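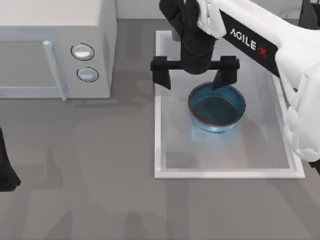

Simulated bowl task in Trilleo: gripper open above the tray, right finger at or near the rim of the bowl.

Review: Trilleo kitchen simulation package, with the Keskin contact module
Reviewed by Evangelia Spanos, Oker Technical Evaluation Office
Overall rating: Acceptable with restrictions

Trilleo is a simulation package for planning and rehearsing household tasks with robot arms. It was reviewed for use in pre-deployment testing, where a motion must pass in simulation before it is released to a physical arm. The review covered installation, the supplied kitchen tasks and the reporting of contact faults. It was prompted by a fault found in the bowl task during acceptance testing in February.

Installation and general use
Setup was completed without assistance. The menus are clear, and saved runs open quickly. The kitchen objects are rendered well enough for an operator to judge the position of the fingers against a bowl or tray by eye. Documentation is adequate for the task editor but thin on fault codes.

Contact fault
The office completed 1,181 runs of the bowl task. In 14 of them, a gripper finger came down on the rim of the bowl and continued to press after the force limit had been reached. The protective stop should have ended the run at once. It was recorded late, by some 200 milliseconds, and the run was nevertheless marked as passed. An operator who relies on the summary page alone would not learn of the event. It appears only in the detailed contact log.

The cause was traced to the Keskin module, which averages force readings before comparing them with the limit. Turning off averaging restored a prompt stop in all repeat runs. This setting is on by default and is not mentioned in the safety section of the manual.

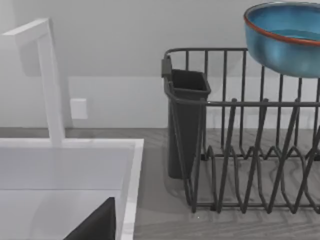 Sink and dish rack area in the same kitchen, with a bowl on top of the rack.

Rack area
Thin wire parts are a harder test of contact handling than a flat tray. With averaging turned off, stops at the rack were prompt, but 9 runs ended on false contacts with the wires. The supplier, Jimex, has acknowledged both matters and has not given a date for a correction.

Recommendation
Trilleo may be used for layout work and operator training as supplied. It should not be used to approve motions for a physical arm unless force averaging is turned off and the contact log is read for every run. Sites that have already approved motions with the default setting should repeat those runs before further use. The rating will be reviewed when a corrected version of the module is received.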